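Dolan Robotics Help > Teaching and Teleoperation

Two arms, one conveyor: teach by hand or by remote?

Posted by Damian Sikora
Viewed 3279 times

I have two UR arms mounted at the back of a table with a long conveyor running across the front of them. The left arm is supposed to take a small part at the left end of the belt. The right arm works the other half. I want to record demonstrations and train a policy from them instead of writing waypoints.

So far I have 56 recordings. I made them in freedrive, pushing the left arm by the wrist while a coworker held the right one out of the way. The paths look fine when I plot them. When I play them back, the gripper comes down in a slightly different place each time and sometimes closes beside the part. The belt is stopped during all of this.

I also have a pair of Jornton hand controllers that came with the cell, still in the box. Before I set them up I would like to know if people get better recordings that way, or if I am doing something wrong by hand. Also, how many demonstrations should I plan on for one pick? 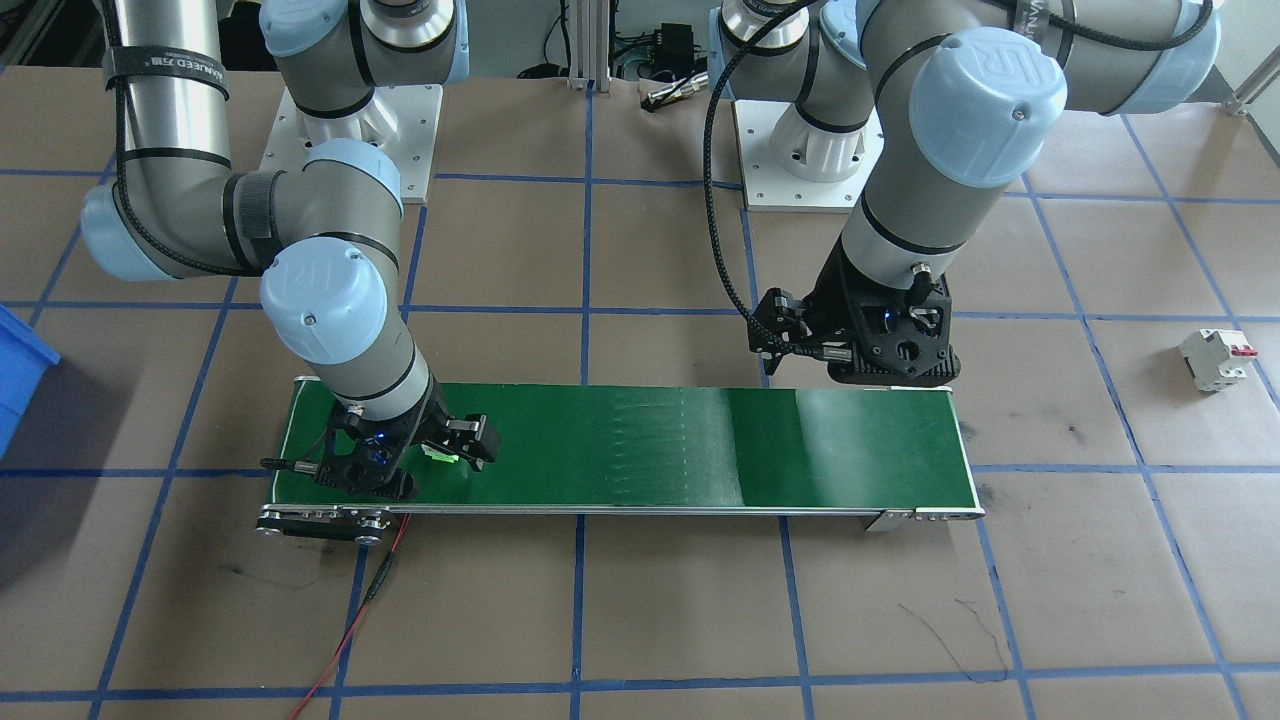
Left gripper at the green part on the belt, right arm hovering behind the other half.

Both wrists are on the same base frame in software. The controllers log at the same rate. I can post a log if it helps.

3 replies

mtrundle_shop
Use the controllers. By hand is a pain with two arms.

Posted by Kessa R.

I would switch to the remote setup for this job, but check a few things first or you will carry the same problem over.

Payload and center of mass. If the gripper's weight is set wrong in the controller, the arm drifts in freedrive and you push against it without noticing. Set it for each arm separately, with the cable attached. A cable that runs along the outside of the arm also pulls on the wrist when the elbow is bent hard, so move the arm through the whole reach and watch for it tugging.

Then do a plain repeat test. Put the part on a mark on the belt, record one pick, play that same recording back 10 times and put the part on the mark again before each run. If the arm lands in the same place every time, the arm is fine and your recordings differ from each other because you placed the part differently or gripped it differently. If it does not land in the same place, look at the mounting plate bolts and the tool setting before you record anything else.

For remote control, one person can run both arms, one controller in each hand. That gets rid of the coworker, and it keeps hands and sleeves out of the camera view if you are training from images. Scale the motion down for the last bit of the approach. Ours was at full scale for the first week and every pick in that batch overshot and came back, and the policy learned to do that too. We threw the batch out.

Start each recording from the same home pose on both arms. Move the part a little between recordings, on purpose, and write down where it was. Your tape grid is too coarse for that, so put small marks on the belt rail.

As for the number, we stopped at 800 for a two-arm handoff with a moving belt. A single pick with the belt stopped should need a lot less. Train on what you have once the repeat test passes, see where it misses, and record more in those spots.

olaf_in_packaging
I disagree a little on dropping hand guiding. We use Dala for the logging and it records freedrive and remote the same way, so we do both. Hand guiding is quicker for getting the approach angle right, and you can feel when the fingers touch the rail. With the controllers you can't feel anything and I have bent a fingertip on a belt frame that way. Set a force limit before you try it.

Don't mix the two kinds in one training set until you have tried each alone. The speeds come out very different.

Comment from Damian Sikora
The payload was wrong on the left arm. It still had the value from the old gripper, by more than I expected. Fixed that and the repeat test passes now. I will set up the controllers next and start over with the recordings, with the force limit on.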